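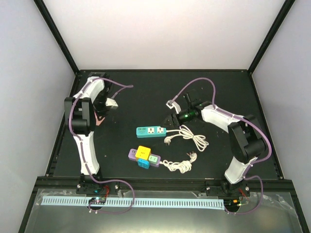 Informe de avance del proyecto Lemo
Manipulación bimanual de objetos con cable
Periodo: enero a agosto de 2020
Responsable: Piroska Csonka
Dirigido a: Jana Janssen, programa Danden

1. Objeto del informe

Se resume el trabajo realizado en el segundo tramo de la ayuda y se indica lo que queda pendiente para el cierre. La pregunta del proyecto no ha cambiado: si una política aprendida por imitación, entrenada con demostraciones teleoperadas de dos brazos, puede manejar regletas, adaptadores y cables atados sin un modelo geométrico del cable. La parte presupuestaria se envía por separado.

2. Puesto de trabajo

La célula Skirkow está en uso continuo desde enero. Los dos brazos van montados en la viga delantera, frente a una superficie negra, con paredes claras a los lados y al fondo. El negro facilita la segmentación de los cables blancos, que en la mesa anterior se confundían con el tablero. Los cables morados de los brazos siguen sujetos a los eslabones con bridas blancas. En dos ocasiones hubo que rehacer el lazo del codo derecho porque limitaba el giro de la muñeca; desde entonces se revisa al empezar cada turno.

El conjunto actual de objetos incluye una regleta verde azulada y otra morada clara, ambas con el cable blanco recogido, además de adaptadores cúbicos, uno amarillo y otro azul. Los colores se eligieron para distinguir las piezas en las instrucciones de texto.

3. Datos recogidos

Al cierre de este informe el conjunto Ban contiene 1.906 demostraciones válidas. Se descartaron 271, casi todas por pérdida de sincronía entre los dos brazos o por intervención manual del operador dentro del área de trabajo. Las demostraciones descartadas se conservan aparte, con la causa anotada.

La posición inicial de las regletas se varía entre una demostración y la siguiente. La forma del cable no se controla: el operador lo deja caer y se graba tal como queda. Esto aumenta la variedad, pero complica la comparación entre políticas, y para la evaluación hemos pasado a usar 20 configuraciones fijas, fotografiadas y repuestas a mano antes de cada intento.

4. Resultados

La política que controla los dos brazos con una sola red supera a la versión con redes independientes en las tareas en las que un brazo sujeta la regleta y el otro tira del cable. En las tareas de un solo brazo no se aprecia diferencia. El aprendizaje conjunto parece ayudar sobre todo en el momento del relevo, cuando una pinza suelta y la otra todavía no ha cerrado.

La inserción de clavijas sigue siendo el punto débil. La aproximación es correcta en la mayoría de los intentos, pero la orientación final falla si la clavija queda tapada por el propio cable. Se probó a añadir una segunda fase de agarre para recolocarla; mejora algo el resultado y alarga bastante la ejecución. No lo damos por resuelto.

También se observó que la política confunde los adaptadores cuando están en contacto. Se están grabando demostraciones específicas para este caso.

5. Desviaciones

La evaluación con objetos no vistos en el entrenamiento lleva retraso. Una avería en la electrónica de la base izquierda detuvo la célula y obligó a repetir la calibración. El gasto de reparación se cubrió con la partida de mantenimiento.

6. Trabajo pendiente

- Completar la evaluación en las configuraciones fijas con la política conjunta.
- Repetir las pruebas con regletas y cables no incluidos en Ban.
- Redactar la documentación del conjunto de datos y acordar con Danden la licencia de publicación.

Se solicita confirmación por escrito de que el material descartado puede publicarse junto con el resto.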